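Reading the battery report on a used hybrid

I spent most of January shopping for a used hybrid hatchback, and the part that took the longest was learning to read the battery report. Every dealer I visited had one. They came in different formats, and two of the four were close to useless. These are my notes, mostly for my own reference the next time I do this.

Start with what the report measures. The traction battery in the cars I looked at is built from modules wired in series. The car's battery controller logs the voltage of each module or pair of modules (called a block) and estimates a state of charge for the whole pack. A scan tool reads those values over the diagnostic port. A decent report prints the block voltages at rest, the same voltages under load, the internal resistance of each block, and the pack temperature at the time of the test. A poor report prints a single percentage and a green check mark.

The single percentage is the problem. One seller, a lot called Drellero out by the interchange, handed me a sheet that said "battery health 74%." I asked what it was a percentage of. The salesman thought it was capacity compared to new. The service writer thought it was a score from the scan tool that also counted age and mileage. The sheet did not say. A number with no stated reference can't be compared with the number from the next lot, so I wrote it down and ignored it.
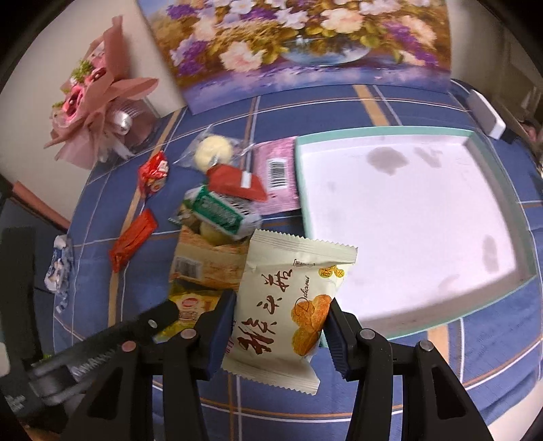
The second thing to check is the spread between blocks. The average matters less, because a series pack is limited by its weakest block. If all of them sag together under load, the pack is aging evenly and will probably go on doing so for a while. If one sags well below its neighbors, the controller will cut power or set a code when that block hits its floor, no matter how good the rest are. On the car I liked best, block 11 was lower than the others at rest and much lower under load. The seller's summary page said "pass." The raw table was on page three.

Third, the test conditions. Resistance rises when cells are cold. A report taken first thing in the morning on a car that sat outside overnight will look worse than one taken after a long drive. I asked for the pack temperature on each report and got it from two sellers. The other two did not record it. I would not buy on a report without it, and I would not compare two reports taken at very different temperatures.

Ka-ming Huang, who used to do fleet maintenance and now does inspections on the side, told me to ask for a loaded test and not accept an idle one. The procedure he uses is simple. Drive for 40 minutes in mixed traffic with the scan tool recording. Include at least one long hill. Afterward, pull the minimum and maximum voltage for each block and look at the gap when the motor is drawing hardest. He charges by the visit and does not sell parts, and I gave that some weight.

We did this on two cars on a Friday afternoon. The first was the one with the low block. The gap widened on the climb and stayed wide for some time after it, and the engine started more often than I expected on the flat. The second was a plainer car from Rotich, with more miles and a worn driver's seat. Its blocks stayed close together the whole way up and came back together quickly at the top.

A few smaller items that are worth the few minutes they take:

Look at the cooling fan intake. On many hatchbacks it is a grille beside or under the rear seat. Pet hair and lint get pulled in and block the filter, and the pack runs hot for years without setting a code.

Ask whether any modules have been replaced. A single new module in an old pack can throw the balance off. A full replacement should come with an invoice and a part number.

Clear codes tell you little if they were cleared last week. Check the distance since the last clear. One car I saw showed 37 miles.

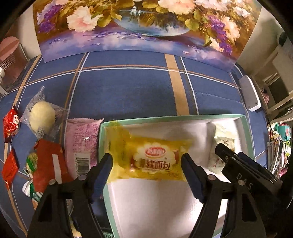

What the warranty covers

Read the definition of failure before anything else. The Tivcombe plan I was offered covered the traction battery only if the pack "will not propel the vehicle." A pack with one weak block will propel the vehicle for a long time, badly. The plan from Sasisari used a trouble code from the controller as the trigger, and I can work with that, although it left out labor for removing the pack.

Tin-yau Chu read both contracts for me and pointed out that the Tivcombe plan also required proof of an annual fan filter cleaning. It was in the exclusions, two pages after the coverage table.

I bought the Rotich car without either plan and put the money aside toward a future pack. The block voltages from the test drive are in a spreadsheet, and I will run the same hill again next January at a similar pack temperature and compare.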